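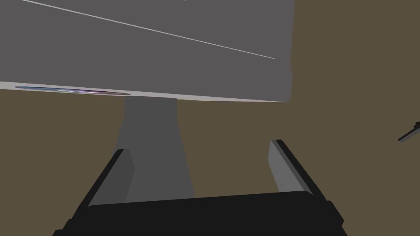 Would the wrist view not be better left alone until the real cell is standing, one reader asked after our notice of the earlier release. In the reader's experience, settings made on the screen were always made again on the floor, and the hours spent on the first set were lost.

The question is a fair one and has guided this review of Clirnatach, the cell setup package from Vostbridge. The package was used at the Predham training workshop from March onward to prepare a two-arm bench cell before its mounts were drilled. The workshop paid for its own license. Vostbridge answered technical questions but did not see this text before publication.

Scope of the package

Clirnatach covers the period between the delivery of the arms and the first powered move. It holds the layout of the cell, the tool data for each gripper, the position of each camera, and the limits within which each arm may travel. It does not write production programs, and buyers who need that function will have to obtain it elsewhere. The printed manual runs to 334 pages. It is well indexed, although the chapter on gripper data refers to menu names from the previous release in several places.

Setting up the gripper

Tool data are entered on a single form: finger length, opening, mass, and the offset from the flange. The form accepts a drawing file from the gripper maker, and it warns the user if the drawing and the typed values disagree. This warning caught one error at Predham, where an opening had been entered for one finger when the form expected the full distance between the two.

The wrist view is the strongest part of the package. With the fingers spread wide and nothing held between them, the user can judge how much of the view the gripper itself will take up. In the rendered view at the head of this review, the black base takes most of the lower center, and the left finger pad overlaps the gray support under the panel. The two grays are close in tone. Operators who must judge a clearance at such a point should change the color of one of the parts before they proceed. The command for this is found under Display and applies only to the current session, a limitation we would like to see removed.

A thin part seen nearly edge-on gives the user little to work with. The colored shape lying along the light strip of the panel cannot be read from this angle, and a camera approach intended to check a label or a printed surface would have to come from elsewhere. Clirnatach allows the approach angle to be turned in fixed steps or typed in directly. The typed entry is preferable.

Cells with more than one arm

The package lets the user hide a second arm, and many will be tempted to do so on a crowded layout. We advise against it. A shape resembling the finger of another gripper can enter at the border of a wrist view, as it does at the far right here, and it is easily overlooked. The clearance report lists every pair of parts that come closer than a chosen distance. Predham used 35 millimeters for first moves and kept that value in the written procedure.

The full report for our layout took 12 minutes to produce on the workshop's older computer. During that time the program accepts no other input. A progress bar is shown, but there is no means of stopping the report and keeping the results already obtained.

Plain backgrounds

By default the package draws no walls, floor pattern or shadows. The flat brown field behind the parts is restful, and outlines show up well against it. It also gives no sense of depth. Distances should be taken with the measuring tool and never judged by eye. New users at Predham were given this instruction in the first session and needed it repeated in the second.

Upkeep

A setup file is of use only while it matches the cell. Clirnatach keeps a change log for each file, and the log can be printed and signed. When finger pads are replaced, the new pad thickness must be entered by hand on the tool form, after which the clearance report is marked out of date until it is run again. The supplied checklist has 16 entries. Predham added one of its own, a comparison of the rendered wrist view with the live camera view after any work on the wrist.

Support is provided from the Vostbridge office in Holanda. Replies to written questions were clear and came within one working day. Telephone support is sold separately.

Assessment

On the reader's question, some settings were indeed made again at the bench. The camera offset was corrected for both arms. The layout, the travel limits and the tool data for both grippers were carried over without change, and the mounts were drilled once. Clirnatach is recommended for workshops that set up cells of this type several times a year. For a single cell with one arm, the cost of the license is difficult to justify.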